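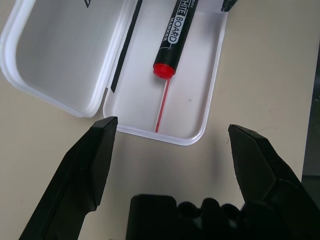
Bench stationery and small cases: inspection checklist with comments

Site: Vivonby, upstairs workroom
Date: 7th August
Form: Radebe general items sheet, issue 4

Results are pass, fail, query or not checked. Comments are the inspector's own and the office can argue with them if it likes.

1. Case sits flat on the table with the lid fully open
Pass. The printed sheet wants this tested with "a firm hand", whatever that means. I pressed each corner of the tray once and it stayed put.

2. Hinge line sound
Query. There is a narrow black strip between lid and tray, and the Radebe sheet has no box for it. If it is part of the hinge, fine. If somebody has added it, I would like to know what it is stuck down with. Left alone for now.

3. Lid and tray free of cracks and sharp edges
Pass. Ran a thumb round both rims. The corners are rounded, so the warning on the old sheet about "sharp moulded corners" must have been written for some other box.

4. Tray clean
Pass, grudgingly. One tiny grey speck on the floor of the tray. The December inspection failed a case for less, and I thought that was silly then too.

5. Contents match the label
Not checked. The stock list calls this "case, small, white, pens". It holds a black whiteboard marker with a red end, and a thin red stick. One marker is hardly "pens", and the list says nothing at all about a stick.

6. Marker labelled for its purpose
Pass. WHITE BOARD MARKER is printed along the barrel in white outlined letters. Whether that stops anyone using it on the wall is another matter – see the stairwell.

7. Marker ink colour clear to the user
Query. Black barrel, red end. I have heard people in this building swear to both. Try it on scrap before it goes anywhere near the planning board, and write the answer on the stock list.

8. Loose thin items stored safely
Query. The red stick lies inside the tray, which is better than on a chair. Will it stay there when the lid is shut and the case goes in a bag? I doubt it. Skukis sell a foam insert that is meant to hold small items still, but I have yet to see one that fits anything.

9. Case suitable for carrying between rooms
Not checked. Grernari's leaflet says their cases are good for 2000 openings. I should like to meet the person who did the counting.

10. Replacement needed
No. Items 2, 7 and 8 to be looked at again before the case is signed out. Item 5 goes back to whoever keeps the stock list, with line 38 marked in pencil.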